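The day the arm wouldn't let go

I'd been meaning to talk to Tharushi Sikder for ages, ever since I heard there had been some trouble with the arm at Flolden. She runs the test kitchen there, where they teach a robot to pick up small things by a sink and put them somewhere else. We met over terrible coffee (her words, and she made it) and she got straight to it.

"It was a grip fault," she said. "It closed on a toy and kept closing. You could hear the motor, this thin whine, and I thought, okay, that's new."

It was November, a little after four in the afternoon, and she had reached in to move something. The fingertips caught the side of her thumb. No broken bones, but she had a bruise for weeks and she still rubs the spot when she talks about it!

So why didn't it stop? I'm no engineer, so she drew it for me on a napkin. The gripper is supposed to quit squeezing when the force gets past a limit. After an update the limit had gone back to the factory number, 90, when the team had been running at 30 for months. Nothing on the screen said so.

"And I didn't hit the stop button right away, because it was on the other side of the sink," she said. "I had to lean across the arm to get to it. Think about that for a second."

I did think about it, and I didn't love it.

Her colleague Agnese Dzene was the one who dug through the logs that evening. She joined us halfway through the coffee and told me the same update had been on the arm for 142 runs before the pinch. "We'd been lucky the whole time," she said. "Soft toys hide it. You squeeze a soft toy too hard and it just looks squeezed."

They shut the whole thing down after that, and it stayed down until the limit was fixed and checked against a scale. These days the number gets read out loud before the first run, and somebody has to say it back. Tharushi finds this a bit silly and does it every time.

She let me stand in on a session (behind the tape, hands to myself). The arm was working over a red tray by the sink, with push-button buzzers and a few toys on it, and I'll admit I watched the fingertips way more than the tray.

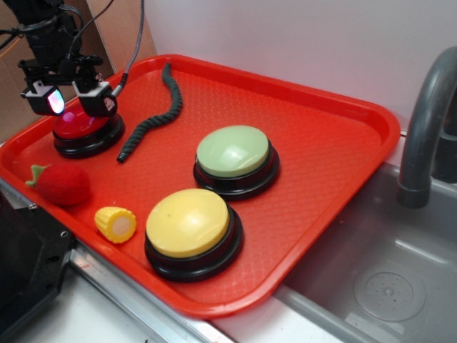
What they changed

The stop button moved first. It's now clipped to the near side of the counter, and there's a second one on a cord that whoever is resetting the tray wears around their neck. Hands go in only when the arm is parked and the power to the gripper is off.

"People asked if I was scared to go back to it," Tharushi said. "I was more annoyed. I'd typed that 30 in myself, and I figured it would stay typed."

Agnese wants the software to refuse to start if the limit has changed. That part isn't done yet. She's hoping to have it in before the next update, and until then they're sticking with reading it out loud.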